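The Open Day Problem

I have now been to enough robot open days to know that the coffee is good and the parking is not. The one at Trastberg in May drew over 400 people, most of whom had come, like me, to see whether the future was any quicker than last year.

It wasn't, and I liked it better for that.

Liudmyla Prokopenko, who ran our tour, had no stage and no music. She had a table with colored baskets and a cable on it, and a pair of black grippers hanging overhead. Tidying up cords is a job my nephew does badly for 60 cents a cord, so I felt qualified to judge. A man behind me asked when he could buy one. She told him she'd like to get through the afternoon first.

Compare that with the Rindik show, where 18 minutes of film came before 2 minutes of robot, and the robot waved. I don't need to be waved at. I have neighbors.

My complaint with demonstrations is that they are built to hide the boring part, and the boring part is what we'd be paying for. Haoran Zou, a friend who sells warehouse equipment in Prarnley, disagrees. He says people won't fund what makes them yawn. He may be right. He also once sold me a leaf blower.

Still, I'd take a plain table and a stray cord over another wave.

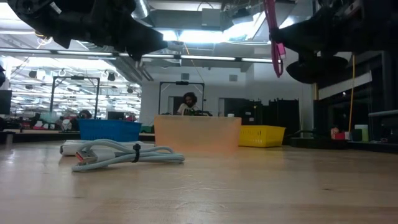 Next year I plan to bring my own extension cords, the ones from the garage, and ask Prokopenko where she'd like them.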